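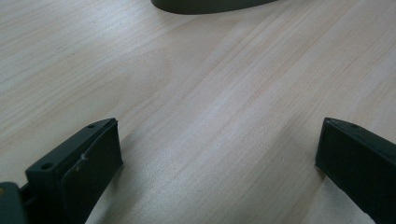
Let the planner say that it does not know

An opinion by Leire Ibarra

For four years I have written the software which decides where a gripper should go next. In this time I have changed my mind about many small matters and about one large matter, and the large one is the subject of this essay. I believe that a planner should be allowed to answer "I don't know", that this answer should be an ordinary value in the code, and that we should stop treating it as a fault.

Take a view like the one at the top of this page. Two dark fingers stand open over pale wood, there is nothing between them, and at the far side a dark rounded edge comes into view. A person looks at it and understands at once that the question "where do I grasp?" is too early. One must first look further. Our old planner at Busemura did not have this possibility. It received an image, it returned a pose and a score, and if the score was low it returned them anyway, because the function was declared to return a pose.

What is done with a pose that has a low score? In our case, the controller above it compared the score with a threshold. Bonifacio Cuesta had set the threshold before I joined, and he had set it well for the objects of that time. Then the objects changed, the lamps changed, the table changed, and each time somebody moved the number a little. When I finally read the history of that file, I found 14 different values, and only two of them had a comment. One comment said "better". The other said "see above", and there was nothing above.

I don't blame my colleagues for it, I moved the number myself three times. But a threshold on a score mixes two questions. The first is whether the planner has seen enough to form an opinion. The second is how good the opinion is. A half-visible bowl and a fully visible bowl in a bad position can both receive 0.4, and the right reaction to each is different. For the half-visible one, move the camera and look again. For the other, push the bowl, or come from another side, or leave it for later. After the two cases have become one number, no controller can separate them again, however clever it is.

So last August we changed the type. The planner now returns one of three things: a grasp, a refusal with a reason, or a request for another view with a direction in which to look. The change in the planner itself took me a morning. The change in everything that calls the planner took much longer, and I want to be open about this cost, as it is the main argument against my position.

Rocío Cordero made this argument better than anyone. She maintains the executive, the part that orders the steps, and her objection was that I had moved my uncertainty into her house. Before, she had one path and one retry. Afterwards she had three paths, and one of them could go in a circle: look left, look right, look left. She was correct. In the first week the arm spent a whole afternoon looking politely at a table from two sides, and it never took anything. We needed a memory of the views already asked for, and a budget. The budget is now five views, after which a request becomes a refusal. I don't have a beautiful theory for the number five.

Still, I would answer her today as I answered then. The circle was always there. Formerly it was hidden inside the retry, where the arm closed on air, opened, and closed on air again, and the log said "grasp failed" each time. A log that says "requested view, left" fifteen times tells you what is wrong before you have finished your coffee. "Grasp failed" can be the camera, the calibration, the fingers, the network or the planner, and you will begin with the one you like least.

There is a second objection, which I hear more from people who train models than from people who write controllers. It says that a sufficiently good model doesn't need this. Give it enough data and it will learn to move for a better view on its own, without a type and without a budget. Dexter Quintanilla holds this opinion and he has shown me runs in which it is true. The policy he trained on 1,086 recorded episodes does approach from far, it does seem to search, and it is more graceful than anything I have written by hand.

My difficulty is with the day when it is wrong. When my planner asks for a view in a stupid direction, I can write a test with this one image and this one expected answer, and the test will stand there next year. When Dexter's policy goes in a stupid direction, he collects more episodes, and I don't know how to say precisely what he has repaired. He doesn't know either, and he says so. For a demonstration this is acceptable. For the line at Lorente, where a person who has never met us must restart the cell at six in the morning, I don't think it is.

I should also say what I do not ask for. I do not ask for calibrated probabilities everywhere. We tried this on the project we called Riltano, and we produced very honest numbers which no part of the system used. Nor do I want twelve kinds of refusal. We have four reasons, and I would be happy with three. If the caller can't do something different with a reason, then the reason belongs in the log and should stay out of the type.

What I ask is small. Look at the signature of your planner. If it must always return a pose, then it will always return a pose, also over bare wood with only the edge of something in sight. You can then write as many checks behind it as you wish, and each of them will be guessing at what the planner could have told you directly.

Rocío has kept her objection in a comment at the head of the executive, with my initials next to it. We have agreed that it stays until the budget has a better reason than "five seemed enough".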